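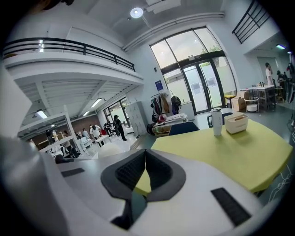
Hand-Held Gripper for Recording Tabletop Grasps
Project report, Plandum student robotics club
Zinash Gebretsadik and Eyerusalem Berhe

1. Background

The club began this project in January. The aim was to build a gripper that a person can hold and operate by hand, with a camera mounted behind the jaws, so that grasps can be recorded without moving a robot arm. The recordings are used to train a grasp policy for the club's tabletop arm, Pededell. Earlier training data came from driving Pededell with a joystick. That method was slow, and the operator often lost sight of the object behind the wrist.

Work was divided by subsystem. Gebretsadik was responsible for the jaws, the linkage and the pads. Berhe was responsible for the camera mount, the recording software (named Letier) and the data review.

2. Requirements

The requirements were fixed before any parts were drawn:

The jaws must match the geometry of the jaws on Pededell.
Both fingertips must be visible to the camera through the full range of travel.
The tool must be usable in either hand.
A new user must be able to record a valid grasp after 5 minutes of instruction.
The tool must work in a shared room, with people and furniture in the background.

The last requirement was added by Berhe. The joystick data had all been recorded against a plain wall, and the policy trained on it failed when the arm was moved to another bench.

3. Mechanical design

The housing is a white printed shell in two halves. It carries the linkage, the trigger and the camera bracket. The jaws are mounted at the front center and are black and padded, with a ribbed texture on the inner faces and rounded outer rims. In the camera view they form a V that opens upward, so the object can be seen between the jaws during the approach.

Three rib patterns were tested. Straight ribs across the jaw held cylinders well but let flat boxes rotate. A diamond pattern reduced the rotation but tore at the corners after repeated use. The final pattern uses shallow ribs at a closer spacing. It was not the best on any single object, but it had the fewest complete drops.

The first linkage used printed pins. These wore quickly and produced play at the fingertips, which appeared in the data as a jaw opening that did not match the encoder value. They were replaced with steel pins in brass bushings. The printed trigger was kept.

4. Camera and field of view

A wide-angle lens was chosen so that the jaws, the table and the room behind it can be recorded together. The cost is strong distortion toward the edges of the picture. Straight railings and beams come out curved, and part of the housing always occupies the bottom of the view. Berhe tested cropping the housing out. Cropping also removed the lower part of the jaws, so the full picture was kept and the distortion was left uncorrected for training.

The bracket position had to be repeatable. In the first version the camera could be refitted at a slightly different angle each time, and recordings made before and after a refit could not be combined. A keyed slot was added. The mount has not shifted since.

5. Procedure

Each recording starts with the tool held back from the table edge and the jaws open. The user approaches the object, closes the jaws, lifts, holds for a short interval, sets the object down and backs away. Letier stores the video and the encoder values with a shared clock. Users were asked to vary their starting height and angle. No one was asked to clear the room or keep out of the background.

6. Results

A total of 132 recordings were made. After review, 103 were accepted. The most common reason for rejection was a start with the jaws already partly closed, followed by dropped encoder values.

The policy trained on the accepted recordings was run on Pededell for 70 trials on two benches. Performance on the second bench was close to that on the first, which had not been the case with the joystick data. Tall objects were grasped more reliably than low ones. With low, wide objects the arm tended to close early, above the upper edge.

7. Remaining problems

The trigger spring is too stiff for long sessions. A softer spring is on order from Demissie, the club's parts supplier.

Light from large windows causes the exposure to change as the tool is raised, and the darker jaw surfaces lose detail. A fixed exposure setting has been added to Letier but has not been tested in the evening.

The encoder cable exits too close to the grip and needs to be rerouted through the lower half of the shell. The revised drawing is in the club folder under Gebretsadik's name.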